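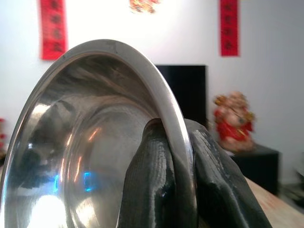

Rust-colored spots in stainless mixing bowl after dishwasher

Shirley Melnyk
2019-04-01
My 12-inch bowl gets small orange spots in every cycle. A magnet doesn't stick to it. Is the steel bad, or is it the water? We're on a well near Sodus.

Čestmír Tichý
Probably iron in the water, or rust from another item in the rack. Rub with a baking soda paste, rinse, and towel dry. If the spots wipe off and the metal under them is smooth, the bowl is fine. Pits are another matter – those stay. Test the well for iron too.

Paquette17
mine did that, switched detergent and it quit. no idea why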